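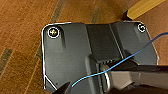 Chapter 9
Paying for What Lasts: The Capital Improvement Program

Learning Objectives

After reading this chapter, students should be able to:
Distinguish a capital expense from an operating expense.
Describe the steps by which a project enters a city's capital improvement program.
Explain the main sources of capital funding and the limits placed on each.
Evaluate a ranking system used to compare unlike projects.

Key Terms

capital budget, debt service, general obligation bond, useful life, deferred maintenance, pay-as-you-go financing

Opening Case: The Gullura Bridge Vote

On March 27, 2018, the Gullura city council met to adopt its capital improvement program for the coming years. Departments had submitted 313 requests. The finance office, under Hsin-yi Tseng, had recommended 18 of them for funding in the first year. The largest was the replacement of the Akinola Street bridge, a two-lane crossing built when the east side of the city was still farmland.

The bridge had been inspected on schedule and remained open to traffic, with a weight limit that kept fire engines on a longer route. Council member Jordan Bickerstaff asked why a bridge that was still in use should come ahead of a new branch library that residents had requested for years. The public works director, Hipólito Ulloa, answered that the cost of repair was rising each year and that a closure would divide the east side from its only high school.

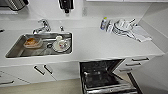
Macarena Durán told the council during public comment that the east side had heard this choice put to it before. Residents there, she said, had gone without a library while the city paid for repairs that should have been made in smaller amounts over a longer time. She asked that the program show, for each project, the year in which it was first requested. The council approved the bridge and directed staff to add the information she had asked for before the next cycle opened in September.

9.1 What Counts as Capital

A city spends money in two broad ways. Operating expenses are used up within the year: wages, fuel, insurance, office supplies. Capital expenses buy or build something that will serve the public for many years. Most cities set a minimum cost and a minimum useful life, and an item must meet both tests to be placed in the capital budget.

The line is less clear in practice than it is in policy. Filling potholes is an operating expense in nearly every city. Rebuilding a street from its base is a capital expense. Resurfacing falls between the two, and cities treat it differently - sometimes the same city treats it differently from one year to the next. Where an expense is placed affects how it may be paid for, as borrowed money is generally reserved for capital projects.

The Gullura case also shows the effect of deferred maintenance. When a department postpones routine work to balance its operating budget, the cost does not disappear. It may return later as a capital request, often a larger one, and it then competes with new facilities for the same funds. Section 9.2 follows a single request from the department that prepares it to the council that votes on it.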